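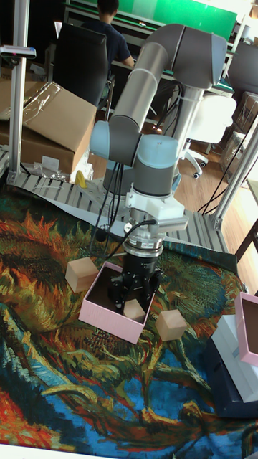

4.2 Accuracy of the emergency roll

Suppliers of electronic sign-in systems tend to make the same promise: if the building has to be cleared, the person in charge will have a correct list of who is inside. We found little published evidence for this. Most of the reports we read counted how many sign-ins were made, which says something about use and very little about whether the list was right at any given moment.

We compared the system's own list with a head count at two residential homes, Fasden and Korkamska, over the month of March. Both homes run the Sinaga desk unit at the main entrance, with a second unit by the kitchen door at Korkamska. Head counts were made on foot by two members of the research team, starting from opposite ends of the building, and were not announced to staff. Where the two counters disagreed the count was thrown out and repeated. In all, 60 head counts were kept.

Over the same month the two units logged 1063 arrivals and 1032 departures. The homes' managers took the closeness of these totals as a good sign. We are less sure. A missed departure and a missed arrival cancel each other in the totals, but each leaves the roll wrong for as long as it stands, and a fire officer reading the roll has no use for a monthly sum. Some of the gap will also be people who were properly still in the building when the month closed, and the logs do not let us separate these from people who walked out without touching the screen.

Figure 3 plots the difference between roll and head count by time of day. The roll was at its worst shortly after 3 pm, when the early shift leaves and family visits are at their busiest. In the evening it was much better, though there were also far fewer people to get wrong. In 5 of the counts the roll left out somebody who was in the building, which we regard as the more serious fault. All of these were tradespeople let in through a side door by a member of staff.

Ogbonna and Dow have argued that errors of this kind fade as staff get used to the system. Our data do not support this, but one month is a short run and we would not press the point. We saw no clear change between the first half of the period and the second. Korkamska, which had used its units for longer, did slightly worse than Fasden, possibly on account of its extra entrance.

It is also fair to ask what the system was being compared with. Neither home had kept its old paper books, so we cannot say whether the screens are an improvement on them. The supplier's claim that they are rests on a survey of managers' opinions, and we give it little weight.

Figure 3. Roll minus head count, by time of day, both homes. Points above the line show people listed but not found; points below show people found but not listed.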